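Katix robotics club: getting the gripper zeroed before you record anything

Updated 19/01/2021. Ask Nanna Norðdahl if something doesn't match, she has the keys and the spare cables.

Read this all the way through once, then do it. Most of the bad runs we had in the fall came from skipping step 3. If you're new, pair up with someone for your first go.

What you need

- the gripper, already bolted to its mounting plate
- laptop with Rernik installed (the club one, password is on the inside of the cabinet door)
- small hex key set
- calipers
- the foam test block
- a log sheet. Paper. Yes paper, the spreadsheet gets filled in after

Step 1. Clear the table

Everything off. Mugs, tape, screws, test blocks, your phone. The background check in Rernik compares the surface to a blank one and a stray pencil will throw it off. Wipe down with a dry cloth. Don't use the spray, it leaves streaks and streaks show up as edges.

Lights: overheads on, window blinds down. Same every time please. If the lights are different from the last session write it on the log sheet, otherwise we spend an evening wondering why the threshold moved.

Step 2. Check the screws

Power off first. Go round the mounting plate screws with the hex key, snug, a quarter turn at most if they're loose. They strip easy. Then wiggle the finger linkage side to side with your hand. A tiny bit of play is normal. If it clicks, stop and tell Nanna.

Check the strap while you're there. Should lie flat, no twist. If it's twisted, undo it at the top end and lay it again, don't try to pull it round.

Step 3. Park position

Power on, wait for the light to go steady. In Rernik open Motion, then Presets, pick PARK. Keep hands back. The gripper goes off to the left side and stays there, high enough to leave the middle of the table open. 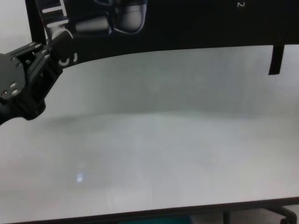
Gripper at the left, table clear.

Look at it from where you'll be sitting. You want open white table in the middle. If the fingers are poking well into the work area you probably have the old preset file loaded. Go to File, Load Presets, take the one that ends in march. The other one is from before we moved the bench and it's wrong, somebody should delete it.

Watch out for glare. A small bright spot on the table is fine, Rernik ignores anything under the size limit. A big patch is not fine, move the desk lamp. Same with tiny specks, leave them if the cloth doesn't get them.

Step 4. Zero the fingers

1. Motion, Manual.
2. Close the fingers slow. Use the slider and not the button. The button goes full speed and we've cracked one fingertip already.
3. When they just touch, hit SET ZERO.
4. Open to 50. The units are milimeters.
5. Measure the gap with the calipers, inside face to inside face, at the tips.
6. Write down what you got.

If you're within 2 mm either way, carry on. If not, close and zero again. Still off on the second try, then it's usually the tip pads sitting crooked. Peel, press back on, start step 4 over.

Dont fudge the number in the settings to make it match. It will look right at 50 and be wrong everywhere else.

Step 5. Blank capture

Back to PARK. Press Capture Blank. Takes about 60 seconds. Nobody leans on the bench, nobody rolls a chair into the table leg. If the table gets bumped just cancel and redo it, quicker than arguing.

You get a green bar when it's done. Yellow means too much difference between the first and last shots, nearly always someone's shadow. Sit down, try again. Red means the camera dropped out, unplug the USB, count to ten, plug it back in the same port.

Step 6. One test pick

Foam block in the middle of the table, long side facing you. Run TEST PICK. It should come over, close, lift, set down, go back to park. Do it twice. Things to look for:

- block tilts when lifted: fingers not level, back to step 2
- block gets pushed before it's gripped: zero is off, back to step 4
- gripper stops short and beeps: you forgot to switch out of Manual. everyone does this

If both picks are good you're ready. Put the block back in the box so the table is empty again for whoever's recording first.

Step 7. Log it

Date, your initials, caliper reading, bar color, anything weird. "Made a noise" is okay but say which part of the move it was in. The Prondia build team uses these sheets when they plan the repairs, so write so someone else can read it.

Shutting down

PARK first, then power off, then laptop. In that order. If you cut the power with the arm over the table it sags and the next group has to move it by hand. Hang the cloth up.

Common questions

Can I skip the blank if the last group just did one?
Only if you saw them do it and nothing moved since. Otherwise no.

Can I change the speed?
Up to the mark on the slider. Past that needs a mentor in the room.

Where's the good hex key?
Should be in the top drawer. If it isn't, check the Arnardóttir bench, they borrow it.

Still to add here: how to swap the tip pads, and what to do when Rernik wants to update in the middle of a session (press Later)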